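Data collection > Hand-held grippers > Locker task: how many demos before you train?

dultow_dan
Posted 17/05/2020
We are collecting demonstrations for an open-the-door, take-the-item-out task on a small-door locker cabinet. Hand-held grippers, no arm in the loop. The plan I was given says 2000 episodes before the first training run. We have been getting 52 usable ones per session, so that is a lot of sessions. Has anybody trained earlier and got something worth looking at? I don't want to burn weeks and then find out that our grasps on the handles are no good.

ruddockbench
Train now. Whatever you have. Your first policy will be bad and it will show you what is missing from the data. We did a drawer task and the first run told us that every one of our demos approached from the left.

immont_k
I would not train on 52. You will learn that 52 is too few and nothing else. Get a few sessions in, with different operators, and then do a short run.
What does "usable" mean in your case? Dropped tracking, or bad demos?

dultow_dan
Mostly tracking. The wrist view loses its fix when the operator gets close to the cabinet, and the doors are all the same, so I think the features get matched to the wrong door. Bad demos are maybe one in a session and we throw those out by hand.

We record in the main room, with the wide lens on each gripper. View from one of them with the second one in use on the right:
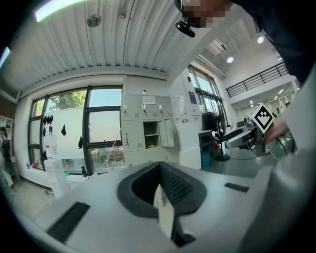 Gripper view toward the windows and the locker cabinet. One compartment door is open, with the yellow item on its shelf.

The tag on top of the other gripper is for relative pose. I can post trajectory plots if they would help.

prullevex_user
Two things I would look at before the number of episodes.

First, the windows. You have big ones behind the cabinet side and daylight coming in, plus the ceiling lights. If your exposure is on auto, it will swing every time the gripper turns from the glass to the cabinet. Lock it. We lost most of an August to that.

Second, the cable. There is a white one hanging under the gripper and more of it on the floor. If it pulls on the operator's wrist, the pull is in your trajectories. Ours showed up as a small dip at the end of every reach.

ruddockbench
Disagree on locking exposure. With that much window you lock it for the cabinet and the glass goes to plain white, and the tracking has nothing to hold on to there. The window frames and those black decals are good features. I would keep auto and limit how fast it can change.

prullevex_user
The features on the glass are fine until the light outside changes. Then the map from the morning doesn't match the afternoon. I would sooner have good contrast on the lockers, where the work is.

immont_k
You can both test this in an hour. Record the same reach with each setting and compare drift. No need to guess.

On the identical doors: put something different near them. There is a notice on the top door already, so add a few printed sheets on the side of the cabinet, all different. We did that with a shelf of matching bins and the rejected episodes went down a lot. Leave them up for the whole collection and remake the map once after you put them up.

dultow_dan
Will do the sheets. My worry is that the policy learns the sheets and not the handles.

immont_k
It could. Move them between maps, so that a given door doesn't always have the same sheet next to it. Also change which door you use. If the item always sits in one compartment, that will hurt you more than any paper.

dultow_dan
We do change it, but only among the ones the operators can reach without bending. I will add the low ones.

Exposure test is done. 21 reaches with each setting, same operator, same door. Locked had less drift close to the cabinet. Auto was better when starting from over by the windows. So we lock it and start every episode facing the cabinet.

ruddockbench
Fine for that room. Your policy will then always expect to start facing the cabinet.

dultow_dan
Yes. The robot will be parked facing it, so I can live with that.

prullevex_user
And the cable?

dultow_dan
Haven't looked at it yet. I want to run it up the forearm with 2 straps and see if the end of the reach changes. Will post the plots when I have them. For the first training run I am going to stop well short of 2000 and see what the handle grasps look like.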